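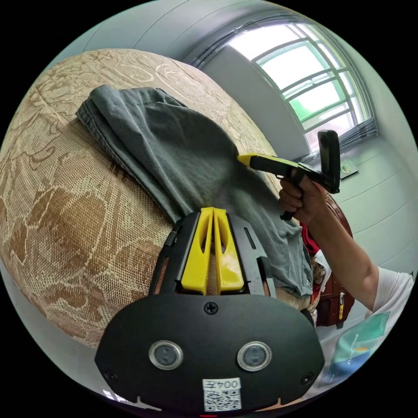

*Yellow fingers, black plate, one stubborn piece of dark cloth. Bedroom testing, July.*

I have a rule about robot parts in the bedroom, and the rule lasted until May. That was when Seo-ah Joo and I decided our homemade gripper was ready for laundry, and the only flat soft surface big enough for laundry in my house is the bed. So the tools moved in, the woven mat stayed on, and I've been sleeping next to a bin of screws ever since.

Some background. We build at Horkadow, a shared workshop with great lathes, terrible coffee and exactly zero beds. The project is called Lamo, and the long-term dream is an arm that can fold what comes out of my dryer. The arm is still in pieces on a shelf. What we do have is the hand, and we carry it around ourselves, like a very expensive pair of salad tongs, to learn what it can pick up before we bolt it to anything.

Blocks were easy. Cups were easy. Then we got to cloth, and oh boy. Cloth doesn't have a side you can count on! You come in at a hem and the hem folds under. You come in at a crease and you get a fat wad of fabric, which holds great and is useless for folding. Seo-ah kept telling me to go slower, and I kept going slower, and my pants kept sliding toward the floor.

The fingers are what I'm proudest of. They're skinny and tapered, with slots cut through them, and this is version 11. Version 2 was a pair of fat paddles that I loved and everybody else laughed at. The slots came out of one long evening with a coping saw after I got fed up waiting for the printer. I cut into an old pair just to see if they'd flex around a seam, and they did, sort of, until one snapped. We redrew them with more meat at the base – 45 minutes of drawing, tops – and I haven't broken a pair since.

The label with the QR code was Seo-ah's doing. I used to write on everything in marker, and after a month of handling all my marker had turned to smudge. She sticks a code on each plate and keeps a build sheet to go with it, so when one starts to rattle we can look up which screws went in. I grumbled about it for two days and now I want codes on my kitchen drawers.

We've named the next two builds already, which is probably getting ahead of ourselves. Varkon gets softer fingertips, the kind of rubbery pad that might grab a single layer of cotton. Ra gets a wider opening for towels, and I've been told I'm not allowed to start Ra until Varkon can pick up a sock.

I've got the tips half sketched on the back of a seed catalog. Seo-ah is coming by tomorrow with three kinds of rubber and, I hope, the good scissors.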